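# Grulteck hand-held gripper build: FAQ

Maintained by Sotiris Pappas, Palldale shared workshop. Covers the rev C body and the marker cubes. Wiring for the Zaidi trigger board has its own page.

## General

**What do I need to build a pair?**

A printer with a bed large enough for the body shell, two sets of jaw pads, two marker cubes, two cameras and the hardware kit. Filament comes to around 765 grams for the pair, including supports. Print the shell in white or light gray. Dark shells get hot under the lamps at the bench and make the pad edges hard to find in the camera view.

**Are left and right the same part?**

The shell is. The cubes are not. Each cube has its own set of marker IDs, and swapping them swaps the hands in the recorded tracks. Write L and R inside the handle before assembly.

**How should I hold them at the start of a take?**

Waist height, both cubes clear of your sleeves, jaws open. Hold still until the trigger board beeps twice, then move.

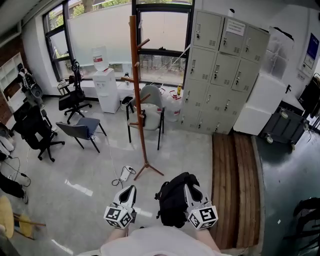

If the second beep never comes, one of the cubes has not been found. Check for glare on the marker faces first. Glossy paper is the usual cause; reprint on matte stock and glue it down flat, with no bubbles near the corners.

## Pads and jaws

**Which pads should I fit for cloth and straps?**

The textured ones. Smooth pads let thin straps slide at anything under full squeeze. For thick fabric, back the jaw stop screw out two turns so the pads meet the material closer to parallel.

**Where do I grab a bag that has to go on a coat stand?**

Just below the strap loop, with the loop standing free above the jaws. Grab the loop itself and the pads end up between the strap and the peg — you then have to let go early and hope.
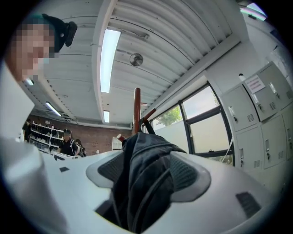

Open the jaws slowly and back away along the line you came in on. Turning the wrist during release tends to drag the fabric with it. The same applies to jackets, except that the collar loop is smaller and a second hand is often needed to hold it open.

**The pads squeak. Does it matter?**

Only if you record audio. A little dry PTFE on the pivot fixes it. Keep it off the pads.

## Camera and recording

**Does the lens need recalibrating after every reprint?**

After a new shell, yes. After new pads or a new cube, no. Use 200 calibration shots as a minimum. The August set used 520 and the residuals were slightly better, though not by enough to repeat the exercise.

**The stand takes up most of the middle of my view. Is the mount wrong?**

Probably not. The lens sits close to the jaws, and an upright between them will always look large. Check that both pad edges are visible with the jaws fully open and leave the mount alone.

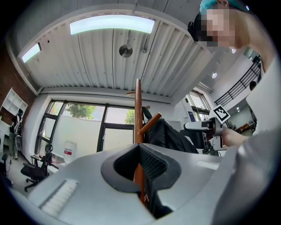
*Gripper view with the coat stand's pole upright at the jaw opening; second gripper at right.*

**Clollus rejects my files with error 2291. Why?**

Clock mismatch between the two cameras. Power both from the same hub, restart the logger and record again. Files already affected can be shifted by hand, but only if both beeps are audible.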